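Monday, late

I finally did it. After three weeks of stepping around the pile in the back room, I got up this morning, made a pot of coffee strong enough to strip paint, and decided today was the day for the workbench corner. And I had the best time! I know that sounds odd for a day spent mostly bent over with my head sideways, but I'm sitting here with sore knees and a plate of toast and I feel like I've been on vacation.

The plan was to start small, with the gray thing from the Tulcombe sale. Nivaldo Paiva talked me into that one back in January (he had the other half of the lot, the boring half, and I still think I won). It's been sitting there ever since, and every time I walked past it I thought, I should have a proper look at you. So I did. I love a thing that's held together with real screws. No snaps, no glue, no little tabs that break off the minute you look at them. A plain cross-head screwdriver, the one with the chewed-up handle that I refuse to throw out, and you're in business.

I got right down close to it before I touched anything, the way Dad taught me. Look first, then look again, then pick up the tool. There's so much going on in a piece of molded plastic when you take the time. Somebody sat down and decided where every rib should go! I kept finding new bits, and the grooved part in the middle is my favorite by a mile. I could have stared at it until lunch. I pretty much did. 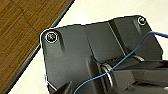

The dark housing with its two silver screws, and the grooved part lower down.

I wrote a label for it and everything. Number 916 in the green notebook, which is a ridiculous number for a hobby, but I started at 300 when I lost the first notebook and I've gone up from there without ever skipping one. For comparison, the wall clock that stopped in the kitchen was 764, and that feels like it was last week. I'm not taking the housing any further until I've thought about it. I want to ask Meifang first, because she has a far better feel for these things than I do, and also because she'll be mad if I have all the fun without her.

So of course I called her, and of course we talked for an hour. She's back from Lins and full of stories, and she's been offered a weekend spot at the Kutemside repair table, which she has wanted for ages. I yelled so loud the neighbor's dog started up. She says I should come along and bring the notebook. I said nobody wants to see the notebook. She said everybody wants to see the notebook. We left it there, but I did go and wipe the coffee ring off the cover afterward, so I suppose I'm going.

Lunch was soup out of the mug because I didn't want to wash a bowl. Then back in for the second round, the yellow wood.

I'm so fond of that yellow. It's pale with a touch of lime in it, and you can still see the grain running through, so it never looks like plastic the way a thick coat of paint can. Against brown wood it just sings. I spent the first part of the afternoon on the floor looking up at things from underneath, and I recommend it to anyone. You learn more about how a thing stands from below than you ever will from the top. Where the weight goes, what's carrying it, which bits are only there to look tidy. 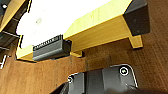 I have big ideas about cables now. Black clips along an edge, the kind with the little ridges, all in a line and all facing the same way. I went through the Trenorside catalog with a pencil and circled far too much. I'm going to sleep on it and order three packs at the most. Three! Writing it down here so I can be held to it. Last time I said that I ended up with a shoebox full of brackets and not one wall I was allowed to put them on.

Other things from today, before I forget. The good flashlight needs a battery. The tape measure was in the bread drawer (no idea, and I live alone). I found the birthday card I wrote for Nivaldo and never mailed, so I'm going to give it to him very late and act like it's early. I swept twice and it still crunches by the door. I also tried moving the stool over to the other side and it's so much better for my back that I'm annoyed I put up with it the old way for a whole year.

I didn't get to the drawers. I had them on the list, and I looked at them, and I closed the door again – they can have tomorrow. Meifang offered to come over and help sort if I feed her, and I said yes before she finished the sentence. Dumplings, probably, if the store has the wrappers. Need scallions either way, and more of the small labels, the ones that really stick.

My knees are telling me to go to bed. I'm going to read two pages of the catalog first, just the screws section.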